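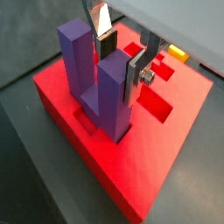 Gisela Mansilla
Module tutor, Packing and Inserts

Session notes: foam trays and cut pockets

Notes from the afternoon session, typed up quickly. Read with the Trosidard sheet on cutting foam. Bring both next time, and a sharp knife with a cover on it.

What a tray is for

Holds parts apart. Holds them the same way up. Lets the next person see what's missing without turning everything out on the bench. That last one gets forgotten - people think of foam as padding and stop there.

Practice set is the red block with four slots and the purple U pieces. Same stuff all term, so get used to it. Treat each U as if it were a finished part with edges that mark. Trays go back in the cupboard under the window when you finish, slots facing up.

Words we'll use

Pocket or slot - the cut recess. Same thing, I swap between them, sorry.
Wall - the side of the slot. Wants to be straight up and down.
Bridge - the short piece joining the two uprights of the U.
Upright - either leg. Some of you said "prong", fine.
Clearance - the gap between part and wall. 
Web - foam left standing between one slot and its neighbour.

Bridge goes down, uprights stay up out of the foam. Gives you something to get hold of. Put it in the other way up and you are picking at a flat edge with your fingernails, which is how Ojeda ended up with a box of scratched fittings (Joaquín Espinoza's talk, see your own notes).

Clearance

Too tight: foam drags on the part, tears at the corners, part sits proud. Too loose: part leans, rattles, and the tray is no better than a bag. With soft foam you can get away with a snug fit. With stiff foam leave a bit more. Measure the part first, then the slot, then the part again.

If you can see a thin line of slot down one side and none on the other, the part is over to one side. Not always wrong. Check it isn't leaning before you go and recut anything.

Walls: cut with a long blade, several light passes. One hard push bows the blade and the slot comes out wider at the bottom than the top, or the other way about. Square up the corners last.

Webs: keep them thick. A thin web looks neat on the drawing and folds over the first week.

Putting in and lifting out

Straight down, straight up. Most of the torn slots we get back are from people tipping the part as they pull.

Hold one upright, from both sides, or hold across the pair. Either works but stick to one for the whole tray. Holding one upright means something has to go down into the channel of the U, so the channel needs to be wide enough for it. Check this at the drawing stage!! Not after 200 trays are cut.

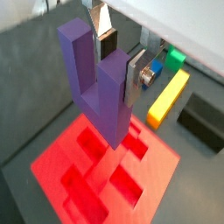

Fig. 2. Purple U piece held by one upright, base just above the red foam.

Look at the height in Fig. 2. Base is only just over the foam. At this point stop and look: is the base level, is it over the slot you want, is anything going to catch. Then move. Agustina Urrutia asked whether you need to lift higher before going sideways - yes, clear of everything standing in the tray, other uprights included. A U piece standing in its slot is a lot taller than the foam.

Colours

Red foam and purple parts is an OK pairing, you can tell them apart, but a strongly contrasting colour at the bottom of the pocket is better if you want gaps to show up from across the room. Two-layer foam does this. Costs more. Collolside quoted for a run of 4000 and the second layer was the bit the client argued over. We'll do the sums next session.

Practice task

In pairs, 35 minutes.
1. Measure a U piece: base, both uprights, width of channel.
2. Draw a slot for it, full size. Mark your clearance.
3. Swap drawings with another pair and find there mistakes.
4. Cut one slot in scrap foam.
5. Put the piece in and take it out 12 times, then look at the top corners of the slot. Write down what you see, tears, crumbs, nothing.

Don't skip 5. Chibuzor Jibrin has the scrap box.

To hand in

Drawing, the cut slot, half a page of notes. Name on the foam in marker pen as well as on the paper. Pradine case study is reading for December, chapter on returnable trays only, leave the rest. Questions about marking go to Baltasar Escobar, not me.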